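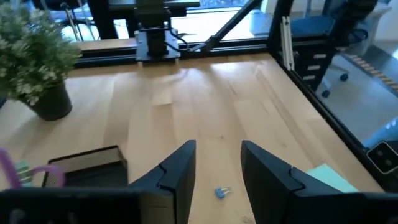 Rawan Sayegh wants the binder clips kept away from the sticky notes altogether, in separate containers, and says we'll be picking clips out of the pads until June otherwise. Fair enough. She has the most hours of clearing this table of any of us.

Oct 26, 2025
Room 826, table tidying, Mallska layout notes

Went back to the list of what belongs on the wooden table and what only passes through. The old list was written for the other table and had things on it we don't own any more (the stapler, the long ruler). New list, as agreed with Rawan and Esben:

Stays on the table: plant, mesh organizer, tray.
Goes in the organizer: pens, scissors, anything with a handle or taller than the rim.
Goes in the tray: clips, rubber bands, pencil sharpener.
Goes back to the shelf at the end: sticky notes, tape, spare pads.
Undecided: the coloured plastic bits.

The plastic bits are the real problem. The purple and pink loops don't sit flat and they hook on the mesh, so when you lift one out you get whatever it was caught on as well. Tried them in the organizer first, handles down. Then handles up, which was better to grab but fell over as soon as the scissors came out. Esben Bach suggested they get their own tub on the shelf. I'd like to leave them for one more session before giving them a tub, we have too many tubs.

Clips: the small blue ones are hard to pick up with the handles folded flat against the body. Handles open is easier but then they tangle with each other. Settled on folded, laid on their side, one layer only. If there are more clips than fit in one layer the extras go back in the Urio box on the shelf. Don't stack them.

Sticky notes: peel the top sheet if it has gone dusty. The mint pad is from the Drerkolano order and the glue is weaker than on the old ones, so notes stuck on the organizer as labels had dropped off by the time I came back from lunch. Use masking tape for labels until we get something else.
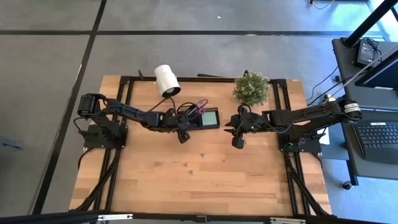 Labels should be short. "Clips" is enough. I found one in my own handwriting that said "clips and other small metal items, not staples" and it was wider than the thing it was stuck to.

Tray position. Went round on this for a good part of the morning. Up near the back edge it stays out of the way when you wipe the front, and the front is where all the crumbs and pencil shavings end up. Down at the front it is quicker to fill but you keep moving it to clean. Back it is. Keep the long side along the edge of the table so it doesn't turn into a corner trap for dust.

Wiping: damp cloth along the strips of wood, then a dry one. No spray on the butcher block. There was a rough patch near the left side that snagged the cloth, went over it lightly with 600 grit and put a bit of oil on. Leave it alone overnight. The Drurgate people said 2 thin coats and I have only done the first.
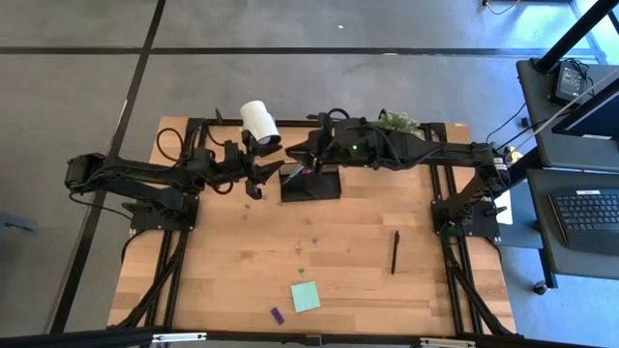 Order of clearing still needs settling. My version is big things first: plant to the back, organizer to the side, then the small stuff into the tray, then wipe. Rawan does the small stuff first and moves the plant last. Mine leaves more clear wood to work on, hers means less reaching over the leaves. With the plant behind everything at the back edge, the open part of the table is easy to see and what is left to pick up is obvious, so I'm keeping that spot for it whichever order we use. The tray shows the other trouble, there is a small pink piece in with a thin thing lying on a slant, and pink isn't on the tray list. Either the list changes or we stick to it. I'd add a line for "small and odd" and be done.

Tried both orders 4 times each. No real difference in how the table looked at the end. Rawan's way made fewer trips to the shelf, mine was easier to explain to Esben, who hadn't seen the list before.

Plant: dropping little leaves on the wood, pick them up before wiping or they smear. Water it at the sink, let it drain, then bring it back. The dark pot marks the table if it goes down wet.

To do:
Second coat of oil.
Masking tape and a marker, kept together in the organizer.
Take the stapler off the printed list by the door.
Ask Rawan about the tub for the plastic loops.
Check the Urio box for rusty clips and throw those out.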